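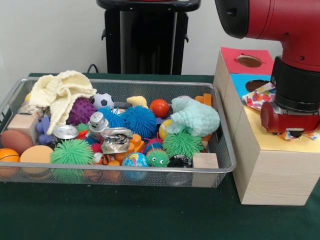 Puffer balls, knitted cloth, wooden blocks and a small globe ball share the wire basket at the Wadel Toy Library in Boseck.

BOSECK - Parents who have been asking the Wadel Toy Library for something messier than a puzzle in a bag are about to get it. Starting Sunday, families can borrow a "rummage basket," a big mix of balls, blocks, cloth and odds and ends picked for how they feel in the hand.

The library will have 30 of the mixes ready to go when the doors open at 10 a.m., and a sample will stay out on the green table by the front window so children can dig in before anything gets checked out. There's no charge for members, and loans run three weeks.

"I've wanted to do this since the day we got our first shelf," said Sidra Rind, who runs the library. "Kids come in, walk right past the nice boxed sets and head for whatever is in a heap. So let's give them a really good heap!"

And it is a good one. Spiky balls come in blue, green and purple, in several sizes, and one of the little green ones has googly eyes and a bright face. A soccer ball small enough for a toddler sits near a glossy orange-red ball, and there's foam in there too, along with a silver can and some crumpled foil for anybody who likes a bit of noise.

The softer things are Liesl Hubmann's department. She has been making knitted and crocheted pieces for the library since last winter, mostly in cream and mint green because those were the yarns she had the most of. A child who doesn't like the rubbery spikes can start with the cloth and work up to them, she said, and plenty never bother with the spikes and have a fine time anyway.

Hubmann's own grandson spent most of an afternoon covering a ball with one of her pieces, pulling the piece off and shouting. He is two. She called it the best review she has had.

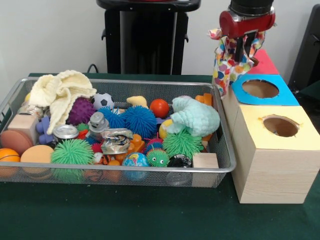
Boxes with holes, too

The other half of the idea stands right beside the mix. Aqeel Sandhu, a retired shop teacher from Satti Road, built the light wooden boxes with round holes in their colored tops, and they have already turned into the part older children fight over. A ball goes in, a cloth goes in after it, and then somebody has to work out how to get the cloth back.

Sandhu tried several hole sizes before he settled on a set he liked, and he kept the early ones too. "They all get used," he said. "You'd be amazed how long a four-year-old will stick with the one where it almost fits."

Money for the project came from a spring bake sale and book swap that raised 2,000 dollars, far more than Rind had hoped for. It paid for wood, bins and most of the balls. The rest came in through the donation hatch, and there was a lot of it - the library logged 692 items before it had to ask people to hold off until the fall.

Every piece was washed and looked over before it went into a mix, and anything with a split seam or a loose part was set aside.
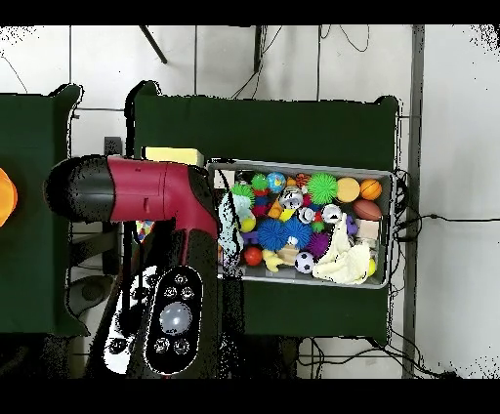 Sports balls large on fun: a brown football and an orange basketball-style ball lie in the gray bin with a yellow rubber duck and a black-and-white soccer ball.

No two mixes are the same, and Rind would like to keep it that way. Borrowers get a card listing what's inside, but they are welcome to trade a piece or two at the desk. If your child has fallen for the duck, ask. Rukhsana Bukhari, who handles the lending desk on weekends, has promised to do her best on duck requests.

Bukhari also has a tip for first-timers: tip out only part of the mix and leave the rest for later in the week. Small pieces mean a grown-up should stay close, and the library won't lend the mixes for babies under a year old.

The toy library now serves almost 400 families from Boseck and the farms out past the creek. Membership is open all year, and new families can sign up at the desk on the day.
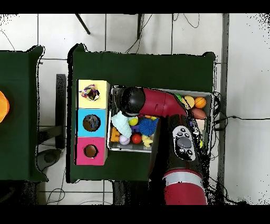
Pale yellow, sky blue and hot pink boxes stand beside the bin, with a multicolored toy in the opening of the yellow one.

The library is on the ground floor of the old Stendari building, with the stroller entrance on the side. Doors close at 3 p.m. Sunday. Clementina Magalhães will read two picture books at 11 a.m., and children are invited to bring something from the table to hold while they listen.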